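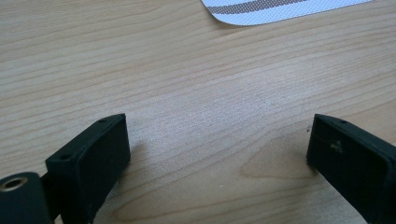
Abb. 1: Geöffneter Zweifingergreifer über heller Holztischplatte, im Hintergrund ein flach liegendes Teil mit Streifenband

Haushalts- und Werkstattarbeiten als Manipulationsproblem
Skript zur Vorlesung Servicerobotik, Kapitel 6
Bearbeitung: Krešimir Kelmendi, Gyu-bin Heo
Stand: 17. Oktober 2020

6.1 Fragestellung

Ob eine Maschine eine Alltagstätigkeit beherrscht, lässt sich nur für eine genau abgegrenzte Aufgabe beantworten. »Tisch abräumen« ist keine solche Aufgabe. Festzulegen sind Objektklasse, Ausgangslage, zulässige Dauer, Abbruchkriterium und der Umfang menschlicher Eingriffe. Fehlt eine dieser Angaben, sind Erfolgsquoten aus verschiedenen Arbeiten nicht vergleichbar.

6.2 Flache Objekte auf ebener Unterlage

Starre Körper mit parallelen Seitenflächen gelten für Parallelgreifer als weitgehend gelöst, sofern die Lage bekannt ist und die Finger seitlich zufahren können. Bei flachen Teilen wie Platzdeckchen, Papierbögen oder Stoffzuschnitten entfällt diese Voraussetzung. Die Höhe des Objekts liegt in der Größenordnung der Positionierungenauigkeit, die Fingerspitzen müssen die Unterlage berühren oder beinahe berühren.

Übliche Strategien:
Kante anheben und unterfahren
über die Tischkante schieben und dort greifen
Material durch Reibung zu einer Falte zusammenschieben, dann klemmen
Sauger, nur bei ausreichend luftdichtem Material

Die dritte Strategie versagt bei steifem Papier, die vierte bei offenem Gewebe. Eine Entscheidung allein nach dem Kamerabild ist unsicher: Ein feines Kreuzmuster kann zu einem Textil gehören oder zu einem geprägten Bogen. Erst der Kontakt liefert Angaben über Biegesteifigkeit und Reibung.

6.3 Wahrnehmung

Zwei Fehlerquellen treten bei Holzoberflächen regelmäßig auf. Eine ausgeprägte Maserung erzeugt Konturen, die ein einfacher Kantendetektor als Objektgrenze ausgibt (vgl. den zungenförmigen Verlauf zwischen den Fingern in Abb. 1). Streifen auf dem Objekt selbst führen umgekehrt dazu, dass ein Teil in mehrere Segmente zerfällt. Schatten sind bei dünnen Objekten kaum nutzbar – der Höhensprung ist zu gering.

6.4 Praktikumsversuch Durano

Im Februar wurden im Versuchsstand Durano 100 Greifversuche an flachen Textilien ausgewertet (Versuchsleitung: Bok-nam Won). In 30 Fällen war ein manueller Eingriff erforderlich, überwiegend wegen doppelt erfasster Lagen. Diese Fälle zählen als Fehlversuch, auch wenn das Teil anschließend korrekt abgelegt wurde. Die Quote gilt für einzeln liegende Teile und darf nicht auf einen Wäschestapel übertragen werden.

6.5 Vorläufige Einordnung

In der Werkstatt lassen sich Zuführung und Lage des Werkstücks durch Vorrichtungen festlegen. Ein Teil der Schwierigkeit wird damit konstruktiv beseitigt. Im Haushalt fehlt diese Möglichkeit meist; dort bestimmt die Streuung der Ausgangslagen den Aufwand. Sortieren starrer Teile ist einsetzbar, Falten einzelner Tücher mit Einschränkungen, vollständiges Aufräumen eines unbekannten Raums derzeit nicht.

6.6 Aufgaben zur Übung

1. Formulieren Sie für »Platzdeckchen aufnehmen und ablegen« eine Aufgabendefinition nach 6.1.
2. Leiten Sie den zulässigen Höhenfehler der Fingerspitze für ein Objekt der Dicke d her. Die Nachgiebigkeit der Finger ist zu berücksichtigen.
3. Vergleichen Sie Unterfahren und Faltenbildung hinsichtlich der auftretenden Kontaktkräfte.

Abgabe der Lösungen bei Rizwan Talpur, Übungsgruppe 2 bei Aaliyah Hawthorne.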